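Search this site Enter keywords Go

Research > Reports > Bolmont open day > Section 4

4. The October open day

4.1 Set-up and tasks

The open day at Bolmont ran from ten in the morning until four. Visitors came in small groups and were shown one station at a time. At the table station a member of the team sat and worked with a hand-held gripper in each hand, and the visitors then took a turn themselves. We used short tasks that could be explained in a sentence: picking up a slender wooden stick by both ends, holding it level over a white cloth, and putting it down again. Apolinar Beltrán gave the spoken part and Ismael Brandão kept the log.

In all, 298 attempts were logged across 14 groups. An attempt began when both grippers left the table and ended when they were set down. We did not record names or ages.

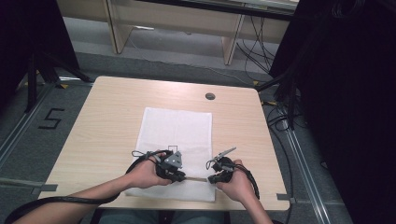 Figure 3. Two-handed task with a wooden stick, held at both ends by cabled hand-held grippers.

Most groups asked for the task to be shown a second time before trying it. We had planned for one showing per group, so the timetable slipped by the early afternoon and the last 2 groups had shorter turns. Their attempts are kept in the totals but left out of the timing results in Section 5.

4.2 What visitors asked

The commonest question was whether the cables got in the way. Several people who had seen the Gultley demonstration in the spring expected a wireless device and said so. Others wanted to know how long a new user needs before the movements feel natural. We had no good figure to give them, and the Paju trial was not designed to supply one. A few asked to try the task with one hand, which we allowed but did not log.

Comments (3)

basolora_lab: Did left-handed visitors swap the order of pick-up? We saw that in our own sessions.

M. T.: I was in one of the late groups. Would have liked longer at the table.

rk: Is the log sheet available anywhere? The link in Section 2 is dead.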